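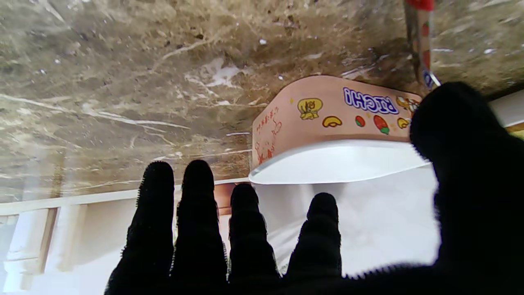 The view from the wrist camera: knit glove, four fingers, and the pink RICHI box just past the fingertips.

Back in December I promised you an update on the upside-down problem, and I finally have one!

Quick refresher for the new folks. The wrist camera on our hand (Dirkavex, for those keeping track of names) sees the world flipped for a good part of its reach. We used to rotate every picture upright before the grasping model ever saw it. It worked fine, but it meant the model was relying on the arm to tell it which way was up, and any time that reading drifted a little, the grasps got sloppy in ways that drove me up the wall.

So this time we left the pictures alone. Flipped stays flipped, thumb blocking half the view and all, and the model has to work out from the fingers where things are. I trained two versions on the same 1,827 grasp attempts, one with the rotation step and one without, and then ran both on 43 objects they had never met (snack boxes, mostly, and I have eaten well this month).

The no-rotation version won. It wasn't a landslide, but it was ahead on boxes with rounded corners and well ahead whenever the thumb covered part of the target, and those are the cases I care about. My best guess is that the fingers make a pretty good ruler once the model stops expecting them to be somewhere else.

Printed lettering still trips it up a bit. Bold words seem to pull its attention away from the edges of the box, so the next round adds a lot more plain packaging. I'm also retraining with 1,464 of the attempts, after tossing the ones where the glove fuzz confused the fingertip tracker (yes, we've bought a lint roller).

Wivora, our little labeling tool, gets the new flipped-view mode in the next release. If you try it on your own hand, write back and tell me how it goes!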